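4.2 Early waking and what guests do about it

Birds came first among the reasons guests gave for being awake before they wished to be, and they came first by a distance. At Flerholm the offenders were gulls. At Lorkley they were rooks, which guests tended to call crows, and which the owners tended to call "the wildlife experience" on the booking page. The stay at Flurkby had no birds worth complaining of, so guests there complained of the ferry.

We had expected early waking to drag down the overall rating of a stay, in line with the hotel studies reviewed in Section 2. It did so only for guests staying one night. Those who stayed three nights or more reported just as many early mornings but mentioned them with something close to pride. Of the 200 diaries collected, 70 included at least one sentence in which the writer claimed to have got used to the noise, often on the same page as a list of the hours at which it had woken them. Bognár (Imre Bognár, who coded the diaries and has small children) proposed the label "earned dawn" for this pattern. The other authors failed to think of a better one.

Earned dawn has limits. It did not extend to noise made by people. A wheeled suitcase on gravel at five in the morning was described in harsher terms than any gull, and the couple in the next cabin were forgiven nothing. Nor did it extend to guests who had paid extra for a quiet room. Eleven of them wrote to the owners, and one wrote to us, although we had no rooms to offer.

What guests did once awake was more varied than the literature suggests. The keenest went out with a camera. Most stayed put and tried to sleep again, using whatever the room supplied: earplugs at Lorkley, thick curtains at Flurkby, and at all three sites the bedding. Putting a pillow over the head was recorded in 14 diaries from Flerholm alone. The owners there have since bought more pillows, a response we did not recommend but cannot fault.

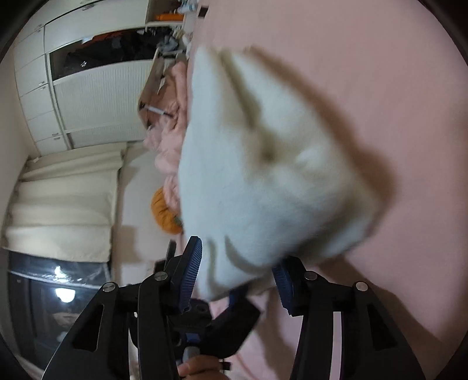

Figure 3. A white, shaggy pillow held between ribbed gripper pads.

The question of price remains open. Owners at two of the sites believed that guests would pay more for a room facing away from the trees. Guests, when asked, said that they would, and then booked the rooms facing the trees. Kun, the small agency that handled bookings for all three sites, put this down to the photographs on its website, in which the trees are in leaf and entirely silent. We are inclined to agree, though our Saturday arrivals were mostly families who took whatever was left, and they may not have been choosing a view at all. Section 4.3 turns to breakfast, on which the diaries are longer and a good deal less forgiving.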